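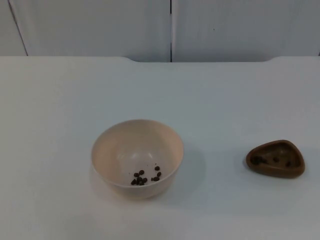 Accueil > Cuisine et table > Vaisselle du quotidien > Questions fréquentes

Bols et coupelles : vos questions, nos réponses

Mis à jour le 22/10/2025 par Beatrice Shemweta
664 partages – 2 commentaires

Vous êtes nombreux à nous écrire au sujet des grands bols beiges et des petites coupelles, et nous lisons tout, même les messages de trois pages (surtout ceux-là !). Voici donc les questions qui reviennent le plus souvent à l'atelier Muli, avec des réponses que nous avons essayé de faire claires, quitte à bavarder un peu en chemin.

Mon bol a de petits points foncés au fond. Est-il abîmé ?

Presque jamais, rassurez-vous. Dans un bol clair et mat, le moindre grain de poivre, la moindre miette de thé se remarque, alors que vous ne verriez rien du tout dans un bol brun. Passez d'abord un doigt humide : si le point s'en va, c'était une poussière ou un reste de repas. S'il résiste, laissez tremper le bol une demi-heure dans de l'eau tiède avec une cuillère de bicarbonate, puis frottez doucement avec le côté souple de l'éponge. Wycliffe Kioko, qui s'occupe de nos retours, me dit que la plupart des bols qu'on lui renvoie pour « taches » repartent impeccables après ce petit bain.

Comment enlever des traces de curry ou de tomate ?

Le curcuma est coriace, autant vous prévenir. Lavez le bol dès la fin du repas si vous le pouvez, et s'il reste un voile jaune, posez le bol propre près d'une fenêtre ensoleillée pendant un jour ou deux. La couleur pâlit toute seule, et c'est toujours un petit plaisir de repasser voir où cela en est. Évitez la poudre à récurer, qui raye les surfaces mates – et une surface rayée se tache plus vite ensuite.

Peut-on le mettre au micro-ondes ?

Tout dépend du modèle, alors regardez sous la base avant toute chose. La gamme Amuto porte un petit symbole en forme de vagues et supporte le réchauffage. La gamme Toltell ne le porte pas : gardez-la pour les salades, les fruits, la pâte qui repose. Si le symbole est effacé et que vous hésitez, écrivez-nous avec une photo du dessous, nous vous répondrons.

Quelle quantité tient dans un grand bol ?

Le grand modèle Amuto accepte 400 grammes de farine avec assez de place pour mélanger sans en mettre partout. Pour une pâte à pain plus généreuse, partagez en deux bols, ce sera bien plus agréable à travailler.

À quoi sert la coupelle brune en triangle arrondi ?

À tout ce qui est petit et qui se promène ! Ses parois sont épaisses et assez hautes pour retenir des noyaux d'olives, une pincée de sel, des bagues qu'on enlève avant de pétrir. Mwangi Kinyua y met son savon, à côté de l'évier, et n'a jamais voulu en démordre. Comme elle est peu profonde, elle se glisse facilement à droite du bol sur la table, à portée de main.

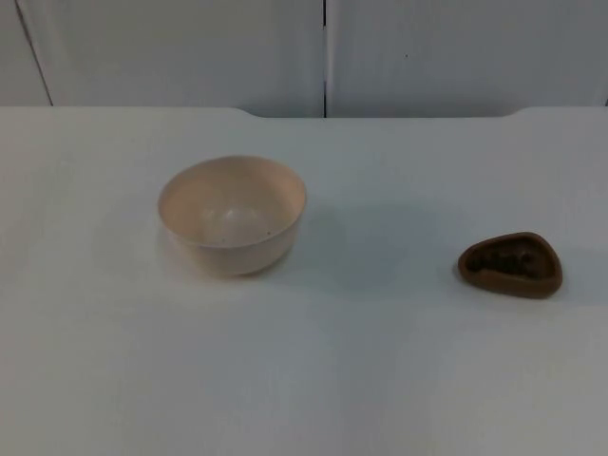

Le beige et le brun vont-ils vraiment ensemble ?

Nous trouvons que oui, et sur une table blanche encore davantage. Le beige de nos bols tire légèrement vers le pêche, ce qui se marie bien avec un brun chocolat. Si votre nappe est très colorée, essayez plutôt deux pièces de la même teinte, vous verrez que l'ensemble se calme.

Mon bol a gardé une odeur d'oignon, que faire ?

Un demi-citron frotté à l'intérieur, un quart d'heure d'attente, puis un rinçage à l'eau claire. Laissez-le sécher à l'envers sur un torchon, légèrement soulevé d'un côté pour que l'air circule. Recommencez le lendemain si l'oignon s'obstine.

Comment les ranger sans perdre de place ?

Empilez les bols par taille, sans dépasser quatre ou cinq, avec une feuille de papier absorbant entre chacun si vous y tenez beaucoup. Les coupelles se rangent mieux dans un tiroir.

Puis-je commander une seule coupelle ?

Bien sûr, référence 1203, auprès de notre partenaire Bastton. Les envois reprennent en mars pour la teinte brune.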